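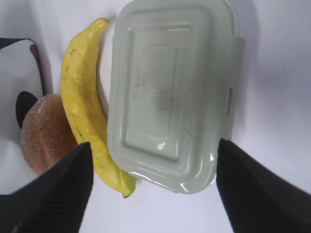
Lidded container, banana and bread roll on the white table.

Packed Lunch: Containers, Bags and Layout

This page covers the lunch section of the Ivovska household notes. It deals with the items that go into a midday meal carried from home, the order in which they are laid out, and the bag that carries them. Text and measurements are by Milan Wouters. Corrections received up to August have been included.

Container

The lid is a rounded rectangle in a pale gray-green plastic, with a recessed panel in the middle and stepped ridges around it. The plastic is opaque, so contents cannot be checked from above. Write the contents on a strip of paper tape if more than one container is going out on the same morning.

Stepped ridges hold residue. A flat cloth passes over the inner corners without reaching them. Use a soft brush along each step, rinse, and stand the lid on its long edge until dry. Marks that remain on the center panel after brushing are usually scratches and can be left alone. Do not use scouring powder on this type of plastic – it dulls the sheen and makes the next stain harder to remove.

Latches should be opened from the middle of the tab. Pulling at one end puts the load on a single point of the hinge. A latch that has turned white along the fold is near the end of its life.

Fill level: leave a gap below the rim the thickness of a finger. For rice or pasta, 300 grams is a full adult portion and should be cooled before the lid goes on. Sauces go in a separate screw-top jar.

Fruit

A banana with some green at the ends travels better than one that is fully yellow. It goes in last, on top of the container, with the curve following the side of the bag. Stem condition matters more than color. A split stem lets the peel open under light pressure.

Paora Mahuika uses a hard banana case made by Plerent and reports no bruising. The case takes up as much room as a second roll, and I have not adopted it.

Bread

Rolls are packed whole and cut at the table. A cut roll loses crumbs into the seams of the bag and dries on the open face. Wrap in cloth or paper. Plastic film softens the crust within a couple of hours.

Round rolls tolerate side pressure and do poorly under weight. Place beside the container, never beneath it.

Layout before packing

All items are set out on a clear white surface before anything goes into the bag. White shows crumbs and drips, and a missing item is noticed sooner. The sequence is container, bread, fruit, napkin. Cutlery is rolled in the napkin. Total time for one lunch is some 2 minutes once the food itself is ready.

Bag

Soft fabric bags are preferred for this use. They fold flat when empty and take the shape of the load. Points to check before buying are the handle attachment, the zipper and the bottom seam, in that order.

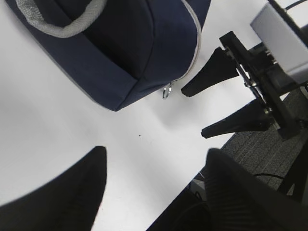 A woven handle is easier on the hand than a flat tape of the same width, and the weave keeps it from slipping on a hook. Check where the handle enters the top seam. Two rows of stitching are the minimum. Bags sold under the Carrillo name have a third row at this point, and the older Pravorari ones have a single row that I resewed by hand.

Zippers on curved edges wear first at the bend. Close them with the bag resting on the table and one hand holding the fabric behind the slide. A ring pull is convenient with gloves on and can be replaced with a small key ring if lost. Run a dry toothbrush along the tape every few weeks – crumbs between the teeth are the usual cause of a slide that stops halfway.

Navy fabric hides food marks, so it should be cleaned on a schedule. Turn the bag inside out, shake it over the sink, and wipe the seams with a damp cloth. If the care label allows machine washing, use 35 degrees or the nearest cooler setting and no softener. Dry it open and hanging by the handle, away from direct sun.

Load limit: I keep the total under 1000 grams for everyday use, drink not included. Bottles are carried separately. A leaking bottle in a closed fabric bag will soak the bread before anything else.

Storage

Containers are stacked by size with lids off and kept upright in the next slot. Bags hang on the hook inside the pantry door with the zipper open.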